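Shade trials, pink lip tint and the matching cheek balm
Workshop notebook, July
4 min read

Started at 8:30. Goal for the day was to get the fall pink away from the bubblegum end without turning it brown. The June version looked fine in the pot and too sweet on the arm. Marketing wants one name for both products, so the tint and the balm have to read as the same color even though the bases are nothing alike.

Base for the tint is the Bremero oil blend, same lot as last month. Pigments are the Voltomex red and their white, plus the Hsueh iron oxide we had left from the brick shade. Milled everything again before use. The last batch had specks and I did not want to argue about specks a second time.

Made 9 small pours. The first few only moved the white up and down, which mostly made the color chalky. After that I left the white alone and added iron oxide in very small steps. Pour 6 is the first one I would call grown up. Pour 7 is close to it but goes flat under the warm lamp. The rest are too brown, and pour 9 is really a terracotta.

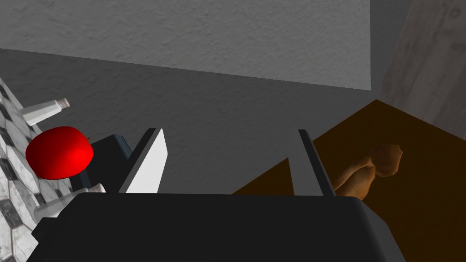
Wear check

Put pours 5, 6 and 7 on the inside of the arm in strips, one coat each, no primer. Looked at them by the window, under the warm lamp and under the cool lamp. At noon, 5 had gone noticeably brighter and 6 was holding. 7 had worn off at the edges, which may just be my sleeve.

On lips, 6 goes on sheer and builds in two coats. A third coat starts to drag. There is a slight waxy smell at first that the rose scent does not cover. I would cut the scent and leave the wax smell alone — it fades fast, and the rose makes it worse.

Slip is better than June. Shine is lower, which suits this shade. Leave the oil ratio where it is.

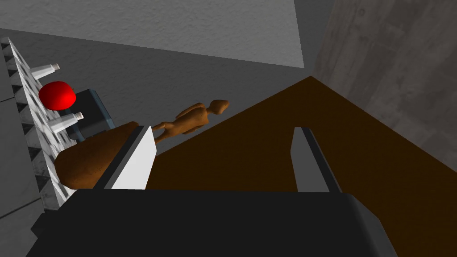

The balm was harder. With the same pigment mix at the same strength it looks a full shade lighter on the cheek, and it picks up a blue cast on cool skin. I raised the load by about 14 percent and the depth came back, but the blue did not go away. Swapping a little of the white for more iron oxide fixed most of it. I did not write down the exact swap before I scraped the bowl, so that one has to be made again. Weigh first next time.

Texture of the balm is fine straight after the pour and grainy by mid-afternoon. Probably cooled too fast. I had the tins on the metal shelf. The other tins went on the wood bench with a towel over them and those look smooth so far. Check both in the morning before deciding anything.
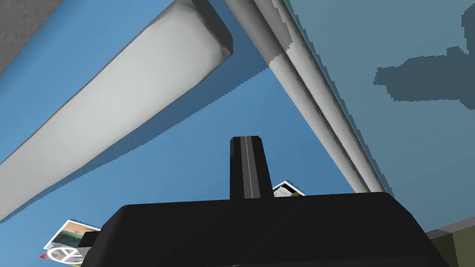 Packaging samples came from Brastgate after lunch. The matte case is nicer to hold but makes the tint look dull next to it. The clear cap shows the real color, and I would go with that even though it scuffs. The cap on the balm tin is too tight. I had to use a spoon to get it off.

Names are still open. Please do not put "blush" on the label, we already have a blush in the spring set and the orders got mixed up last time.

To do:
- Remake pour 6 at full bench size, no scent
- Remake the balm with the swap weighed and written down
- Order more Hsueh iron oxide, the jar is nearly done
- Ask Brastgate for a looser tin
- Leave one strip of 5 and one of 6 on card by the window for 2 weeks and see which one fades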